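Home | Browse | Topics | Perception | Planning | Log in

Grasp scoring

Grasp scoring is the bit of software that looks at lots of ways a robot hand could pick something up and gives each one a mark. I've kept this entry going since November, mostly because I love the subject! My own scorer, Pistow, tries 1,296 hand poses per object, throws out any that would hit the table, and passes the best 8 to the planner. Cups on their sides are my favourite test – the open end tempts the scorer into pinching the rim. 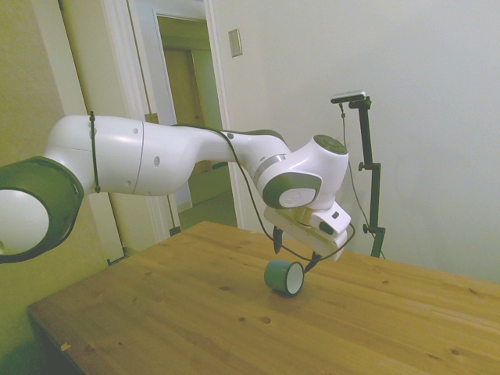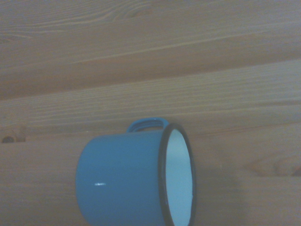 Green cup from the side, blue mug from the wrist.

Why not just use the top-scoring grasp?
The arm may not be able to reach it. A score only covers the hand and the object, so the planner still has to find a path, and in Pistow it gets up to 80 milliseconds per grasp before moving down the list.

Comments

Wing-sze Kwan: Do you score handles separately? Mine always wants the handle.

Author: I do now, with a small penalty I set by hand on Sunday.

mugwort: Pistow link is dead for me

Related
Ellilon path planner
Kordestani filter
Herov calibration tool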